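Pourquoi plie-t-on le linge ?

Un tee-shirt jeté en boule et un tee-shirt bien plié, c'est pourtant le même tee-shirt ! Même tissu, même poids, même nombre de fils. Alors pourquoi le premier déborde-t-il du tiroir quand le second s'y glisse sans problème ? La réponse se cache dans quelque chose qu'on ne voit pas : l'air.

Pour bien plier, il faut d'abord de la place. Une table convient, et un grand lit encore mieux, surtout si on n'a pas à courir à l'autre bout de la maison avec les bras chargés !
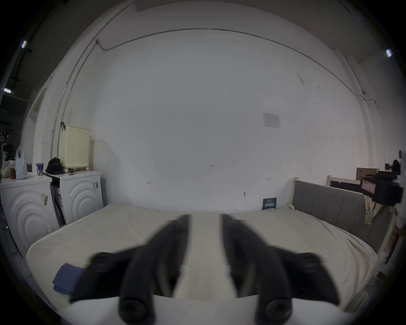

Photo : Ching-wen Yip / Illau

Deux machines à laver blanches juste à côté d'un lit, c'est drôlement pratique. Le linge propre n'a presque pas de chemin à faire. Regarde le coin du lit, en bas à gauche : un tissu bleu foncé y est plié. Il n'occupe qu'un tout petit bout de cette immense surface claire.

Que se passe-t-il dans une boule de linge ?

Quand tu froisses un tissu, il forme des bosses, des creux et des petits tunnels. L'air s'installe partout dedans. Ta boule est donc faite de tissu... et de beaucoup de vide ! Si tu appuies dessus, elle s'aplatit un peu, puis elle regonfle dès que tu enlèves la main. Les fibres du tissu sont souples, elles font ressort.

Quand tu plies, au contraire, tu poses les couches bien à plat les unes sur les autres. L'air s'en va sur les côtés et la pile reste mince.
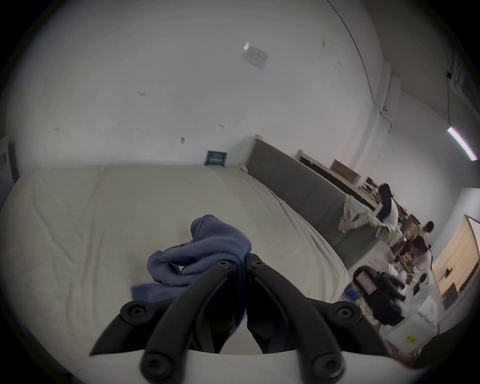 Un tissu bleu-violet tout en bosses et en creux : entre les plis, il y a de l'air.

Et les faux plis, alors ?

Tu as sûrement déjà oublié un pull au fond de ton sac. Quand on le ressort, il est tout marqué ! Un tissu est fabriqué avec des milliers de fibres minuscules. Si elles restent longtemps courbées et écrasées, elles gardent un peu cette forme. C'est encore plus vrai avec le coton humide : l'eau aide les fibres à bouger, et en séchant elles se fixent dans leur nouvelle position. Voilà aussi pourquoi le fer à repasser crache de la vapeur. Il fait la même chose, mais dans le bon sens ! 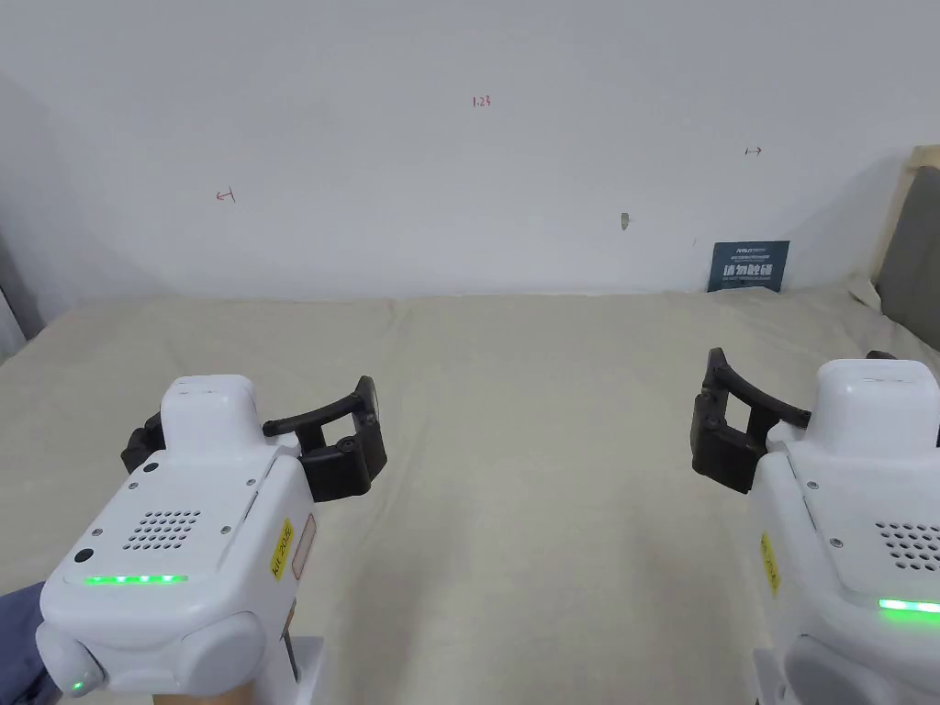

Un grand tissu beige étalé garde lui aussi des creux et de petits plis.

À toi de jouer !

Il te faut 5 tee-shirts secs et une boîte à chaussures.

Roule les tee-shirts en boule et mets-les dans la boîte. Est-ce que le couvercle ferme ?

Ressors tout. Étale le premier tee-shirt et lisse-le avec la main, du milieu vers les bords. Rabats un côté, puis l'autre, avec les manches vers l'intérieur. Plie ensuite en deux de bas en haut, et encore en deux.

Fais pareil avec les autres, empile-les dans la boîte et compare. Tu peux même mesurer la hauteur de la pile avec une règle et la noter dans ton cahier.

Le mot à retenir

Volume : c'est la place qu'occupe un objet. En pliant, on change le volume du linge, mais son poids ne bouge pas d'un gramme. Si tu as une balance de cuisine, vérifie !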